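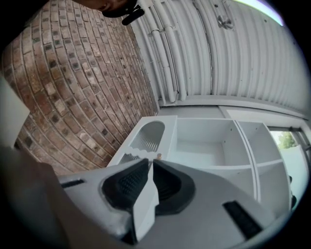 White shelving unit with open compartments, against the brick wall.

Open shelves in a utility room or workshop: how to keep them in order

By Annelies Aerts

Open shelves are cheap and practical, but they get messy very fast. I have had a white unit of this kind for 9 years in two different houses, and these are the habits which worked for me.

Placing the unit

A brick wall is rarely perfectly straight. Push the unit against it and look from the side. If there is a gap at the top, put thin wedges under the front edge until the unit stands straight and does not rock. Then fix it to the wall. Drill into the brick and not into the mortar if the mortar is old, it crumbles and the plug comes loose after some months. For my wall I used a 7 mm bit, but please check what is written on your packet of plugs.

Leave a small space behind for air. In my first house, in Teltau, I had the shelves pressed tight to the outside wall and in September I found mold on the back of two cardboard boxes.

The small holes inside

Many units have rows of small holes on the inner walls. They are for shelf pins, so you can add a shelf later or change the height. Measure the inside width in front and also at the back before you have a board cut. My board was cut too exact and I had to sand it for a whole evening. Take off 2 or 3 mm and it goes in easily.

If you do not use the holes, leave them open. I once filled them with putty and later I regretted it.

What to put where

The big compartment is for things you take out every week. Do not stack there more than two boxes, otherwise the lower one is never opened. In the smaller compartments I keep flat things - sandpaper, cloths, instruction books, the bags for the vacuum cleaner. Heavy things like paint cans go at the bottom, always.

Screws and other little parts like to stay lying on a shelf for weeks. I keep one jam jar on the unit and every loose screw goes in it immediately. On Thursday evening, when I take out the trash, I also look through the jar.

Cleaning white shelves

Brick gives dust, even when it looks clean. Brush the wall first with a dry soft brush, from top to bottom, and only then wipe the shelves. For gray marks use warm water with a few drops of dish soap and a cloth that is well wrung out. Dry immediately at the edges, there the water goes in and the board swells.

Baking soda paste helps against pencil and rubber marks, but try it first in a corner. On glossy surface it can leave a dull spot.

Labels

Masking tape and a black marker are enough. Stick the tape on the box, not on the shelf, so the label moves together with the things.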